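Brokholm drawer and inner tray, reviewed after 11 weeks

September 2, 2026

I've been putting off writing this one up because I kept changing my mind about it. When the drawer first went in I loved it, then I went off it completely for a fortnight, and now I'd say I'm fond of it in the way you get fond of a slightly awkward dog. So, a proper verdict at last!

What I bought was the Brokholm deep drawer with the inner tray, £487 from the Elness showroom in Sutville, fitting not included. That is a lot of money for a drawer (my sister-in-law made a noise down the phone when I told her). I'd looked at the Yurchenko version as well, a fair bit cheaper, but the sides felt thin when I leaned on them in the shop and I lean on things a lot when I cook.

It sits under the speckled worktop, the one with the rounded front edge, and I did worry that pale wood inside would look washed out against the honey-brown panel. I needn't have. With warm light on it the whole lot goes a lovely toasty colour.

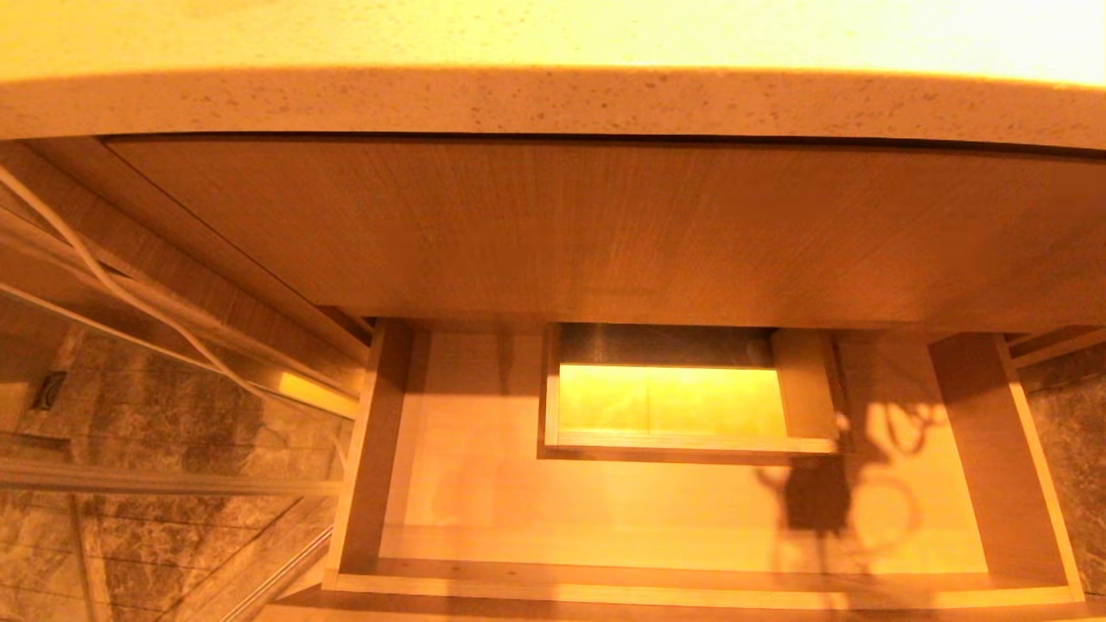
The tray

The tray is what you're paying the extra for. It's a shallow box with thin wooden sides, it sits towards the back, and there's a dark mesh-looking strip along the rear of it that I wasn't sure about in the shop and now rather like. Mine gets the fiddly stuff: icing nozzles, string, the good scissors, birthday candles. Everything big goes in the main part of the drawer, where there's still plenty of depth in front.

My grumble is that with the tray at the back you have to pull the drawer right out to get at it. If you've got an island behind you, measure first! I have just enough room to stand to one side and reach across, which was the cause of the fortnight of sulking. You can lift the tray out and leave it on the side, and on baking days that's what I do.

Cleaning is easy enough, a damp cloth and a dry one after. The corners of the tray collect crumbs and I've taken to going round them with an old pastry brush. The flat bottom of the drawer is no trouble at all.

Light, and why it matters more than I thought

If you're choosing a finish, please take a sample home and look at it under your own bulbs. The ceiling in here has a bare one with a cool, bluish-white glow and a bit of thin dark cord looping off beside it, and pale wood can look a touch grey under that sort of light. I've got a proper shade on the list for November. 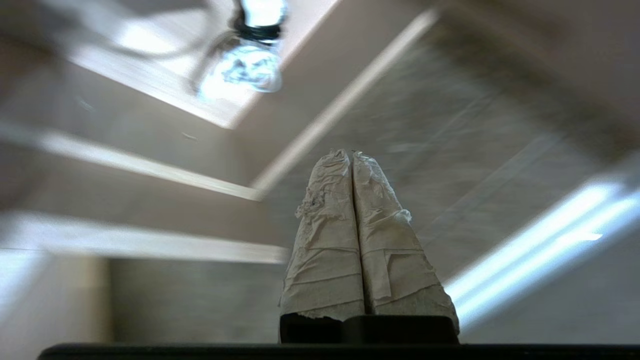

Words by Hilary Marsden, kitchens and storage reviewer

Would I buy it again? Yes, though I'd haggle over delivery, as mine took 2 goes to arrive and the showroom knocked nothing off. I'd also ask for the tray to be sold separately, because I know plenty of people with a perfectly good drawer already who'd only want that bit.

Solid: very. Roomy: yes. Good value: only just. If you cook most days and you hate rummaging, go and pull one open in the shop, all the way out, and see where your elbows end up.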